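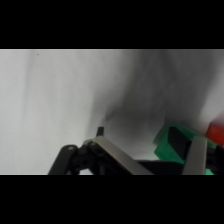 Thread, because I said I'd report back on the "drop cloth method" for sorting a house full of small stuff. Short version: I'm not sold. Long version follows.

The claim, if you missed it: spread a plain pale cloth over your work surface, put a few things on it at a time, and you'll sort faster because your eye has nothing else to look at. The Clanesden people have a whole paid course on this. Two hours of video. About a sheet.

I didn't buy the course. I bought their cloth secondhand and read the free handout, so if the secret is in hour two, I missed it and you can tell me so.

First complaint. The handout says "smooth, flat and evenly lit." Mine has a crease down the left and wrinkles on the other side, and there's a big dark shadow lying across the middle and right of it. I'd call maybe the left side evenly lit. 

Do you know what's hard to find on pale cloth in a shadow? Small gray things. Washers. Earring backs. Half of what was in the box I was sorting. The plain background is supposed to be the entire selling point.

To be fair, bright things do show up. A green thing and a red thing on an off-white cloth, sure, I can tell those apart. I could also tell them apart on my old brown table. I could tell them apart on the floor.

Someone replied earlier that I should iron it. I'm trying to clear out a spare room. If step one is ironing, I will still be in this room in January.

Second complaint, the timing. The handout promises up to 30 items sorted per session for a beginner. Per session of what length? It doesn't say. I've read it front to back. A session is apparently however long it takes you to do a session.

I kept a tally because I'm like that. With the cloth I got through 314 items over a week of evenings. The week before, straight onto the bare table, 735. Before you yell at me: the first week was mostly pens and batteries, and the second was the awful box with the sewing stuff and the loose game pieces. It isn't a fair test. I'm telling you it isn't a fair test, and I'd like the people selling the thing to be that picky about their own numbers.

Third complaint, cloth moves. You reach for something near the edge, your sleeve catches, and your careful little groups all slide toward each other. The Holtley forum says to clip it down. Okay, so now it's a cloth and clips. A tray has sides. Trays have been around for a while.

Things I did like, so I don't get called a crank again. It's quiet. Coins and buttons don't clatter, and I do this late, around 11 p.m., with people asleep down the hall.

Also you can gather up the corners and carry the whole lot away when you need the table back for breakfast. That part is great. It does undo all the sorting, but it's great.

And it's easier on scratched-up eyeglass lenses and old phone screens than bare wood. I'll give them that one with no strings attached.

Somebody will bring up the Restrepo method, where it's the same idea with a dark cloth. I've looked. Same promises, different color, costs more. The before and after photos look like two different rooms to me, but I can't prove it.

What I'm doing now: cloth for anything breakable, cheap baking tray for anything tiny, lamp moved over to the other side of the table to see if that helps. If the lamp fixes most of it then I'll say so here, and I'll be annoyed.

Replies are open. If you've done the full Clanesden course and it changed your life, tell me what you were sorting and how long it took. "It just feels calmer" is fine but I'm putting it in a separate pile.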